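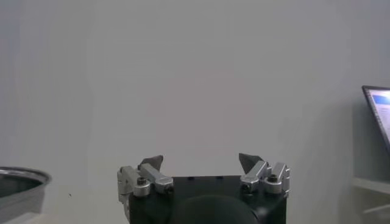

Six in the morning and I'm already at the kitchen table with coffee, because I could not stay in bed knowing today was wall day! I have been going on about this for weeks. Nazmiye is sick of hearing me say the word gray, I'm sure, but she picked up the phone last night anyway and let me talk through the whole plan one more time.

So, the color. I went back and forth between Enda and Clevden for most of October, and I've settled on Clevden. It's a pale gray with nothing fussy about it. Enda had a bit of green in it once the lamp was on, and I knew that would bug me every single evening. Mali Kemeys said I should paint a big square of each and live with them, which I did, and by the second night I wasn't even looking at the other one.

Matte, too. Mom always had shiny walls because you could wipe them, and I love her, but I want soft. I love how a matte wall takes the light in the morning, brighter in one spot and then sort of drifting off darker. I could sit and look at that for an hour (and probably will).

Now the big question is what goes on it, and my answer is nothing! At least until spring. I had the old Maddocks print leaned up in the hall ready to go, and the mirror, and the shelf I bought 2 years ago and never put up. They're all going in the closet. Every wall I've ever had got filled in a weekend and then I stopped seeing any of it. I want one place in the apartment where my eyes can just rest.

Spent 451 on the whole job, counting the good roller and the filler, which is more than I told Nazmiye and less than I was afraid of. I'd do it again tomorrow.

Things to remember: return the extra tape to Ostov, wash the tray before it dries solid like last time, ask Mali if she wants the leftover Enda for her bathroom. She has that little north window and I think it would look wonderful in there - the green might even help.

Nazmiye is coming over at seven with soup. I've told her she has to bring her own chair in and sit facing the wall with me while we eat, and she laughed, but she's going to do it.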